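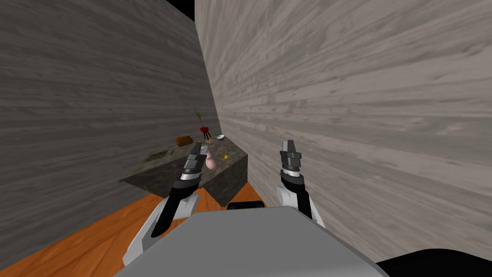
How to Cut a Trailer for a Short Film

2019-09-26
By Lyle Tran

A trailer for a short film has a different job from a trailer for a feature. The film may only run ten or fifteen minutes, so you can't give away much. These are the steps I use with first-time directors, with notes from the last one I cut, a ghost story called Culeo directed by Esperanza Crenshaw.

What you need

A locked picture, or something close to it
The dialogue, music and effects as separate tracks
Any editing program that handles more than two video tracks
A text file for notes

Step 1. Watch the film and log it

Watch the whole film once without stopping. Then watch it again and write down the timecode of every shot that makes sense with no explanation. A face reacting to something is good. A line that needs the line before it is no use. For Culeo I logged 49 shots and used fewer than half.

Step 2. Pick the length

Keep it under 80 seconds. Many festival pages play the trailer right above the synopsis, and people scroll past once they have the idea. If your film is shorter than 7 minutes, cut a teaser of half a minute instead.

Step 3. Choose one line of dialogue

Find the line that states the problem. In Culeo it was the sister asking who had been sleeping in the back bedroom. Lay it on the timeline by itself, about a third of the way in, and build outward from there. You can add other lines later, but most of them will come out again.

Step 4. Lay the music before the picture

Put down your music track and place a marker at each change. If the composer has given you stems, drop out the drums under the dialogue and bring them back after it. Don't use a song you haven't cleared, even as a placeholder. Directors get attached to placeholders. Periklis Karagiannis wrote us a separate cue for the trailer, and it took him two evenings.

Step 5. Build three sections

Section one shows the place and the main character. Section two introduces the problem. Section three is faster and has little or no speech. Take nothing from the last two minutes of the film. If the best shot is in there, leave it out anyway.

Step 6. Add titles

Use the same typeface as the film's own titles. Hold each card long enough to read it twice at normal speed. Put the director's name near the end, followed by the film's title. Review quotes can go between sections one and two if you have any. Keep them to a few words and check the wording against the published review.

Step 7. Mix and export

Bring the dialogue up slightly from where it sits in the film, as most people will hear it on a phone. Export one full-quality master and make the smaller versions from that. Name the files with the version number, and keep the project file with the master in case a festival asks for a textless copy.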